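# Code Club After Dark

At 6 p.m. the lights in most of the Skestow library go down to half. The second floor stays bright. Up there, the evening coding program for teenagers is getting started, and the first thing anyone does is look for a charger.

The program is called Nollent, and it's aimed at students in grades 8 through 12 who have aged out of the drag-and-drop camps they went to as kids. Those camps are easy to find. Almost every town in the county has one in the summer, and most of them stop at middle school. After that, a teenager who wants to keep programming can take the one elective at the high school, if it fits the schedule, or watch videos at home.

Nollent fills part of that gap. It meets for 2 hours at a time during the school year and costs families $50 a semester, with a waiver form that asks for a signature and no proof of income. The library pays for the room and the internet. A $4,000 grant from the Sarkar Fund covered the laptops, which are refurbished and heavy and have stickers over the old asset tags.

Students don't follow a set course. In the first month everyone learns the same basics in Python: variables, loops, functions, reading a file. After that they pick a project and work on it until spring. Past projects include a bus arrival sign for the stop outside the library, a program that sorts a family recipe collection by what's left in the fridge, and a long text adventure set in a flooded shopping mall. One group spent most of a winter on a scheduling tool for the swim team. It worked, and then the coach changed the practice times and it had to be mostly rewritten.
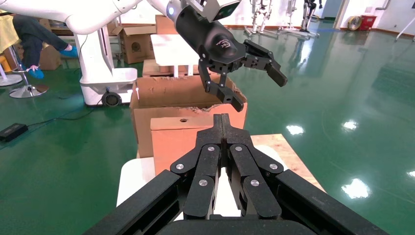
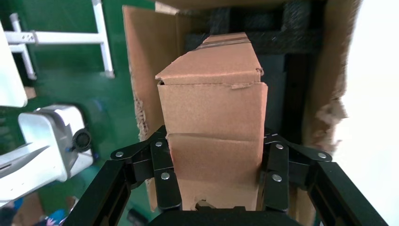 *A black gripper and brown cardboard, in both photos.*

The instructors come from Grulten, a small software company with an office over the old post office. They get paid for their evenings, which the library insisted on from the start. An earlier club run entirely on donated time lasted less than a year. Paid staff turn up in February, when it's dark and sleeting and the parking lot hasn't been plowed.

Teaching style varies by the night. Some instructors like to put a bug up on the projector and let the room argue over it. Others walk from table to table and say very little. The one shared rule is that an instructor doesn't take over a student's keyboard. They can point at a line, ask what it's supposed to do, or suggest a search term. The typing is left to the student, even when it's slow.

Parents ask most often about AI tools. The program's answer has changed a few times. At the moment, students may use them after the first month, and they have to be able to explain any line in their own project if asked. Some find this annoying. A few have gone back to writing everything themselves, mainly because it's quicker than preparing for the questions.

Attendance dips in December and again during the spring musical. Each group is kept to about 8 students per instructor, and there's a waiting list for the fall. The library would like to add a beginner section for older teens, who sometimes sign up in 11th grade, find themselves sitting next to a ninth grader with three years of practice, and don't return.

In May the projects are shown on folding tables near the circulation desk. There are no prizes. Visitors try things out, and things break, and the students fix them on the spot or write the problem down for later. The bus sign is still running, though it has to be restarted whenever the transit agency changes its data feed.

Registration for the fall opens in August at the front desk. Students need a library card and a parent's signature, and they should bring headphones if they own a pair.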